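Dish Bench Tips for Kitchens Where the Arm Does the Racking

These notes are for staff kitchens and small canteens where an automated arm now handles part of the clearing. They cover the human side of the bench: what to set out, what to leave alone, and which old habits cause stoppages. They were put together from shift notes at the Bidach canteen and the Alletti tearoom, both of which run the Plomadetti bench unit. Other units will differ in the details.

Who does what

The arm lifts plates, turns them on edge and places them in the rack. It also moves single pieces of fruit from plate to bowl. It does not scrape, rinse, judge cleanliness or deal with broken crockery. Those jobs stay with the person on the bench, and so does the decision to stop the unit.

At Bidach the change took two staff off full-time racking. Neither lost hours. One shift moved to prep and the other was split between stock and bench cover. Bench cover is lighter on the wrists and harder on the attention, and the roster should reflect that. Two hours at a stretch is the limit Bidach settled on, with the changeover written on the whiteboard.

Setting the rack

Run the rack parallel to the back edge of the bench. A rack set a few degrees off will still take plates, but the last slot will be missed more often than the first. Check it by eye against the wall line at the start of the shift and again after wiping down.

Leave the slots nearest the end frame empty until the rest are filled. Push plates fully down into the supports. A plate resting on top of a prong looks seated from the front and will tip when its neighbour is placed.

Mixed plates are fine. Sort by diameter and ignore colour, with one exception: off-white plates against a white wall are harder for the unit to find along the top edge. If misses on white plates become regular, a darker splashback panel fixes most of it. Boateng, who supply the panels at Alletti, cut them to bench length.
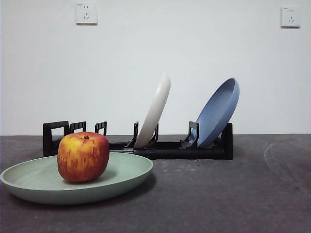 Page last changed: June, Thursday afternoon

Clearing fruit and leftovers

A whole apple on a wide, shallow plate is a straightforward lift. Keep one piece to a plate. Two pieces roll together and the unit will close on both or neither. Cut fruit goes in the scrap bin by hand.

Fruit with the stem up is picked more reliably than fruit on its side. Turning it takes a second and saves a retry, but only do it with the unit paused.

Bench surface

Dark, matte benchtops give the best results. Gloss produces reflections that shift when someone walks past the window.

-- Wipe with a damp microfibre cloth in straight passes, back to front.
-- Dry the surface before restarting. Circular wiping leaves pale arcs on dark tops, harmless to the unit but a nuisance at inspection.
-- Keep phones, pens and tea towels off the working side. The unit treats an unknown object as a reason to wait.
-- Leads stay off the bench. Use the wall outlets only for equipment on the kitchen's tagged list.

Stoppages

Most stoppages clear with a pause, a straightened plate and a restart. Log every one, including the trivial ones. Over the first 1,000 plates at Alletti the log ran to 70 entries, and more than 24 of them came back to the same cause: the rack had been nudged during wiping and not set square again. A strip of tape along the front foot of the rack ended that.

Do not reach in to help a slow placement. Pause first. Staff who were quick at hand racking find this the hardest habit to drop, and new starters tend to manage it sooner.

Handover

The outgoing person notes the number of pauses, any chipped plates withdrawn and the position of the rack. The incoming person checks the stop button before anything else. If the unit is out of service, go back to hand racking with the same slot order -- the next shift can then restart it without clearing the rack.

Keep hand racking in practice. Alletti switches the unit off for one lunch service a fortnight and runs the bench manually. Throughput drops a little on those days, and the log for them is kept on a separate sheet.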